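Gallery: Recovery behavior in long-horizon PC disassembly

Reading time: 4 min

Mathebula is a method for teaching a robot arm to notice that a grasp has gone wrong and to correct it before moving on to the next part. It was developed for desktop computer service tasks: taking out memory, unplugging drive cables, moving a hard disk from a cage to a holder. These tasks are a useful test because the parts are small, the clearances are tight and a failed step usually blocks all the later ones.

The gallery collects the main points of the study for readers who don't need the full report. Terms and figures follow the report, and the section names match its headings.

Training data

The policy was trained on 1643 teleoperated episodes recorded at the Liltanden workshop. Each episode covers one subtask from start to finish. Episodes with an operator error were kept if the operator recovered from it, and the recovery segment was labeled by hand. Earlier work with the Plona baseline discarded these episodes. Removing them from our own training set lowered the completion rate on every cable subtask and left the memory subtasks unchanged.

Labels were assigned per segment. A segment is marked as approach, contact, transfer, release or recovery. Muchen Jiang wrote the labeling guide and resolved the segments on which two labelers disagreed. Most of the disagreement concerned the boundary between contact and recovery, where a gripper may touch a latch twice without a clear slip. The guide now counts a second touch as recovery only if the gripper has opened in between.

Method

The policy runs two heads on a shared encoder. The first predicts the next 30 actions. The second predicts whether the current segment will end in a state from which the next one can begin. When the second head falls below its threshold, the action chunk is dropped and a new one is sampled under the recovery label. The threshold was set once, on held-out episodes, and was not tuned per subtask.

Two simpler variants were tested. Replacing the second head with a fixed timeout gave shorter code and worse results: the arm retried good grasps that were merely slow. Replacing it with a force limit worked for memory modules but missed cable slips, which produce almost no change in measured force.

Evaluation

There were 17 subtasks in the evaluation set, each started from several case positions. The full method completed 13 of them at the target rate. Plona, trained on the same episodes with recovery labels removed, did not reach the target on any cable subtask. Neither method reached it on the four subtasks that require one part to be held clear while another is pulled. We attribute this to the single-arm setup, but have not tested the claim.

Position changes were limited to sliding and turning the case on the table. Results should not be read as evidence for upright cases, for other table heights or for cases with the side panel on.

Workspace
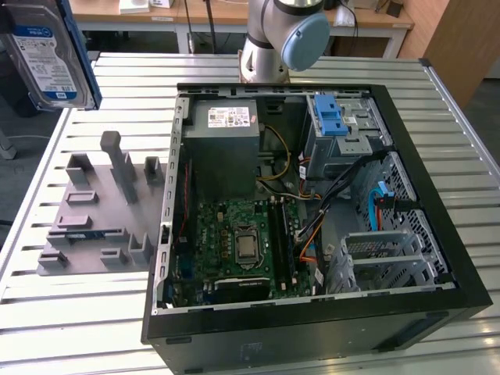 Page last changed: June, 14:20

Open tower on its side on the slatted aluminum table, interior facing up. The gray 3D-printed fixture plate to its left has holders and clips of several shapes. A Western Digital 3.5-inch disk is in the dark blue mount at upper left, and the base of the arm is behind the case.

Cable detail, same picture: the black SATA cable with the blue connector and the orange cable lie on the drive side of the case, with the yellow and black power wires looping toward the center. Thin, flexible parts of this kind account for most of the recovery segments in the training set.

Known limits

The second head is confident on connectors it has never seen, and often wrong about them. Adding a small number of episodes with a new connector corrects this, but the number needed varies and we have no rule for predicting it. Lighting was constant during recording. A repeat of the evaluation at the Dandale site, with different lamps and a different table, is in preparation.

Labeled segments and the labeling guide are available on request. Requests should state the intended use and the preferred file format.

30 shares | 13 comments

Related items
Plona baseline: training notes and settings
Labeling guide for contact and recovery segments
Printed fixtures for small computer parts
Dandale site: table and lighting layout
Why timeouts fail on slow grasps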